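Part-time shop assistant, Pornadier, Stollham

Pornadier sells crockery, mostly seconds and ends of lines, to people who came in for one mug. We need somebody to help in the shop for 3 days a week, starting in May.

You will serve at the till, unpack deliveries, price things and put them out. You will also be asked whether a plate can go in the dishwasher. The answer is usually printed on the bottom of the plate, and we ask you to read it aloud kindly.

Our stock list runs to 2,887 lines. You don't have to learn it. It would help if you could tell a pasta dish from a salad bowl, or at least sound sure of yourself while a customer decides which one they are holding. 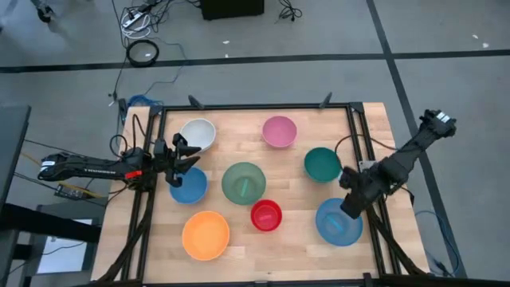

Colour matters more than you might expect. People bring in paint cards, curtain scraps and once a lemon, and want something to match. Patience is useful, and so is a straight face.

Experience in a shop is welcome but we can teach the till in a morning, it only has five buttons that work. You should be able to lift a full box off a low shelf and be at ease on a stepladder. Breakages are not taken out of your wages. They are written in a book, with the date, and the book is kept by the kettle.

We pay monthly. Staff get 50 per cent off anything in the shop, so please measure your cupboards before accepting.

To apply, bring a short letter to the counter before closing. A CV is fine too, though we will read the letter first. Please leave large rucksacks by the door.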